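Print this page | E-mail this page

Two Grippers, One Grocery Bag: A Comparison of Finger Types on a Bimanual Rig

Student project report, spring term
Tin-yau Chien

Background

The original title of this project was considerably grander and had the word "dexterous" in it. My advisor crossed it out at the first meeting and wrote "bag?" in the margin, so it became a project about a bag.

The question was whether the fingers we already had were good enough for unpacking groceries, or whether the lab should spend money on new ones. The two candidates were the stock fingers, known in the lab as Komell fingers after the name on the box, and a softer set from Nikcombe, which arrived in May with a data sheet written by an optimist. Both fit the same mount. Swapping them takes one hex key, provided you are the person who last had the hex key.

Setup

All trials were run by teleoperation on the two-arm table in the Cartwright building. I drove both arms myself. This makes me the pilot, the scorekeeper and the main source of error, and the results should be read with all three in mind.

The task was to hold the bag open with one arm and move a piece of produce into the basket with the other. There were 4 kinds of item to move: something round and firm, something long, something leafy, and grapes. Grapes got their own category after the pilot runs, for reasons I will come to. Each finger type got 100 attempts, spread evenly over the items. An attempt counted as a success if the item ended up in the basket, stayed there, and could still be sold to a person who wasn't looking too closely.

I did not randomize the order. I meant to, and wrote a script for it, but the script wanted a finger swap every couple of minutes and I lasted until lunch. After that I ran the trials in blocks. It probably flatters whichever set went second, which was the Nikcombe set, since I was a better driver by then.
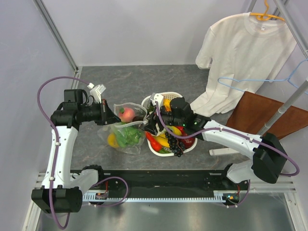

The first surprise was that the produce was rarely the problem. Round, firm things are what grippers were put on earth to pick up, and both sets managed them without drama. The bag was another matter. Thin plastic slides between hard fingers as if they weren't there, and the Komell set would close on the edge, report a perfectly good grip, and drift away holding air. The controller believed it every time. I started calling these "polite failures" in my notes, and the name stuck.

Results

The Komell fingers finished with 80 successes. The Nikcombe fingers did better on the bag and worse on nearly everything I had assumed would be easy, and came out only slightly ahead. The soft pads hold plastic well, but they also bend under a long item held at one end, so a banana swings like a gate on the way over.

Leafy items were a draw. Both sets tore leaves, and the difference was mainly in how neatly.

Grapes deserve a paragraph. The hard fingers either missed the stem or pinched a grape, and a pinched grape makes the pads slick for whatever comes next. The soft fingers could take the whole bunch gently around the middle, and this was the single clearest win of the project. I would buy them for the grapes alone, if it were my money.

My lab notebook shows 109 attempts for the second set. The extra ones were on a Sunday when the Kodar controller kept dropping the right arm to half speed, and I threw them out and ran them again. I checked afterward and keeping them in would not have changed the ranking – it would only have made me look slower.

What I would do differently

Use a second driver, for one. I would also measure the bag grip separately from the transfer, since lumping them together hid the most interesting failure under a plain "no." A cheap force reading at the fingertip would have caught most of the polite failures before the arm moved off.

My recommendation is to put a soft finger on the arm that holds the bag and leave a hard one on the arm that does the lifting. I tried this mixed setup for one afternoon at the end and liked it, but I kept no proper score, so it is in this report as an opinion.

Print this page | E-mail this page

Recent student reports
Cable Routing for Arms That Would Prefer Not to Be Cabled
Wrist Camera or Overhead Camera? Notes from a Sorting Task
Tuning the Kodar Controller for Slow Moves
Folding Towels, Part Two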